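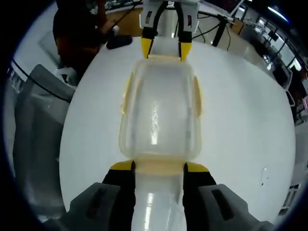

A translucent plastic container with a glossy white neck.

I love refill shops, and I think every small town should have one! Ours in Tristunstead opened in June, and I've already refilled the same dish soap bottle so many times that the label is gone. You bring whatever you have – an old jug, a jam jar – and pay for what goes in. My last 700 grams of laundry powder cost less than the boxed kind, and I got a great tip on wool socks while I waited. Give us more of these, please, and keep them open past six so people with jobs can go too.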